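Blocking Knits at Home: Which Tips Hold Up?

Half the advice on washing and blocking handknits gets passed along without a test. I knit a pile of swatches in November, 22 stitches wide, and tried the popular ones.

Vinegar in the soak. Supposed to "set" the color. My red swatch bled just as much with it as without. Save it for salad.

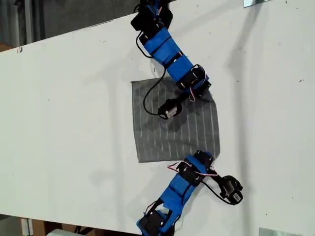
Wool wash that needs no rinsing is a fair product, but a small squirt of plain shampoo left my merino just as soft. I can't see paying triple. Cool water, no wringing, roll it in a towel and stand on it.

Pins every half inch? Only for lace. A plain scarf wants five along each short side and a pat with your hand. More than that and you get a scalloped edge that you'll be steaming out later.
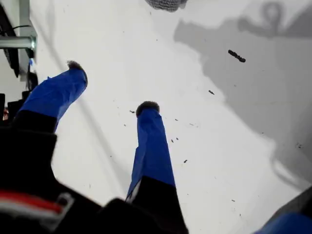
Steam is where I'd be careful. People swear by it for acrylic, and it does relax the fabric – for good. Hold the iron well above the cloth and try it on a swatch first. I flattened a ribbed cuff that never sprang back.

As for freezing a fuzzy sweater overnight to stop the shedding, mine came out cold and shed all over my coat. 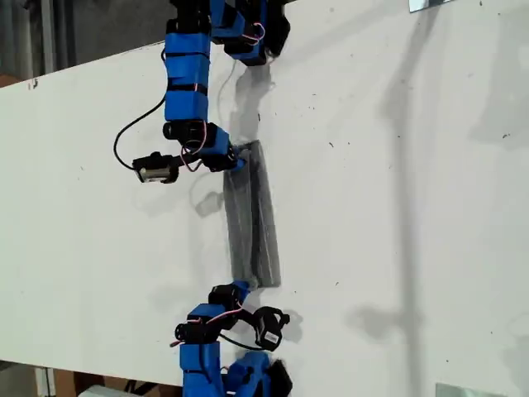 Despina Nistor writes that the freezer did help her mohair a little, though only for one wearing, and that she still gives it a good shake outdoors before she puts it on. I suspect the shake is doing the work.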